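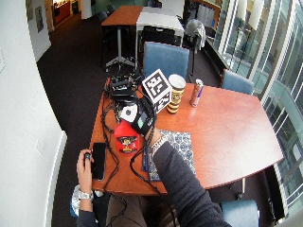
Anwara Kodikara
Don't sand anything until you know what the finish is. Put a drop of metho on a cotton bud and hold it on the underside of the edge for a minute. If it goes tacky it's shellac. If nothing happens, try lacquer thinner next to it. Lacquer will soften, poly won't care much. Then come back and tell us, and we can stop guessing.

redgum_rob
Agree with the test, but an office table that shape will be sprayed lacquer nine times out of ten. I worked for a mob that fitted out meeting rooms and we never saw shellac. Is it veneer or solid? Look at the end grain on the underside. If the grain lines on top don't carry around the edge, treat it as veneer and keep your sander in the shed.

tabletop_tess
Thanks both. Original poster here, I should have put more in the first post. We bought it when an office on Tolentino Street was closing down. The seller called it cherry but I suspect he meant the colour. The problem is cloudy patches at one end where people have put hot mugs down, and a dull strip along the edge where sleeves rub. I'd like to fix the cloudy bits and leave the rest. Will do the metho test tonight.

magpie44
Cloudy white means moisture in the finish, dark means it has gone through to the timber. If it's white you're lucky. Tea towel, warm iron with no steam, a few seconds at a time. It worked on my mum's sideboard.

redgum_rob
Please don't iron it. If it's lacquer over veneer you can lift the glue and then you've got a bubble, and a bubble is a much worse job than a mug ring. I've had to slit and re-glue two of them and you can still see where.

magpie44
I said warm, and a few seconds. People have been doing this for as long as there have been irons. The bubble happens when somebody leaves it there while they answer the phone.

Anwara Kodikara
Both can be true. I'd try the gentle things first -- a bit of oil rubbed in and left overnight, then a very fine abrasive -- and leave heat for last. Old lacquer scratches easily, so if you use paper start at 2,000 and keep it lubricated. Lots of people begin at 400 and then wonder why they've got a matt circle in the middle of a shiny table.

tabletop_tess
Metho did nothing. Thinner made it sticky. So lacquer, as Rob said. The edge is definitely veneer too, the grain stops dead. About the curve, the strip runs along the side where people sit and it's awkward to get a straight block on it.

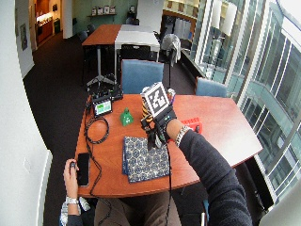 The curved side.

redgum_rob
For a curve don't use a block. Fold a bit of old felt, or cut a pad from a thong. It follows the edge and you won't go through the corner. Corners go first on veneer. Two strokes too many and you're looking at whatever is under it.

southerly_sue
Has anyone used Dutasen on lacquer? The bloke at my hardware shop swears by it. I paid $44 for the small tin and I'm not sure I like it. It looked good for a fortnight and then showed every fingerprint.

Anwara Kodikara
I have. It's mostly silicone as far as I can tell, and if you ever want to recoat over it you'll get fisheyes everywhere. Plain paste wax is less trouble. I use Stilix clear and buff it after 20 minutes. Don't leave it longer in summer or you'll be there all afternoon.

magpie44
Wax over a cloudy patch will just give you a waxed cloudy patch. Fix the patch first.

tabletop_tess
Update. I did the oil overnight on the smallest ring and it's gone from white to faint grey. I can only see it from the window side now. Going to repeat it before I touch any paper. The dull strip is still dull. I've told the household that mugs go on coasters, which lasted until breakfast.

redgum_rob
That's a good result. The strip is wear and skin oil, so clean it properly before you do anything. Warm water with a drop of dish soap, wrung-out cloth, dry it straight away. Half of those come up fine with a clean and one coat of wax.

southerly_sue
Second that. My Hoveo desk had the same grubby strip and I was ready to strip the whole thing. It was just dirt.

magpie44
I still say the iron would have had it done by lunch.

Related threads
- Veneer lifting near a join, PVA or hide glue?
- Which wax for a kitchen table with kids
- Matching an old cherry stain on Tassie oak
- Colour difference after moving a rug

This site uses cookies to remember your login and reading position. By continuing to browse you agree to their use.

Last updated: June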